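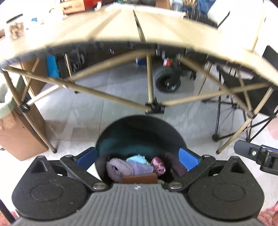 Robot Learning Studio > Course Notes > Handheld Demonstrations

Okay, so the thing I want to get through before the break is how we go from a person squeezing a hand-held gripper to a policy that an arm can run. The method is called behaviour cloning, and you met the maths for it in the last set of notes, so I'm going to stay on the messy practical side (my favourite side, as some of you have worked out!). The data is video from the gripper's own camera plus its pose over time. Notice how much of the view belongs to the tool: those two big black housings sit along the bottom, with the blue pads facing each other over the gap. I used to want to crop all that out. Don't! The pads are the only thing telling the network how wide the jaws are open, and when Ekene Olatunji masked them in her first Flurkis run, the policy closed on thin air over and over.

Now, the task. We call it Lulletti, and it's single-item retrieval from a packed container: get the named thing out, leave the rest in. Cloth is a pain because it has no fixed shape, and a pile is worse because everything touches everything. Take the flat brown leather item lying across the top of the pile. It's got clear straight edges, so it's a kind first target. The pink satin bunched up at the right is another matter. Where would you grab it? Ask four people and you'll get four different grasps, and a plain regression loss will happily average them into one that's no good to anybody. That's the multimodality problem, and it's why we switched to a diffusion head.

Our Skedwood set has 3,799 demonstrations. Chukwuemeka Okonkwo held back 159 of them for validation, split by room and not by clip, so no background turns up on both sides. Please do it that way in your own projects. Split by clip and the network can lean on the furniture – a folding table, a chair, the colour of the floor tiles – and your validation loss will look gorgeous right up until you move rooms.

For the tutorial, read section 2 of the Cormier handout and bring a sketch of your own data split. Write down which rooms go where, and what you'd do if one room had nearly all the satin.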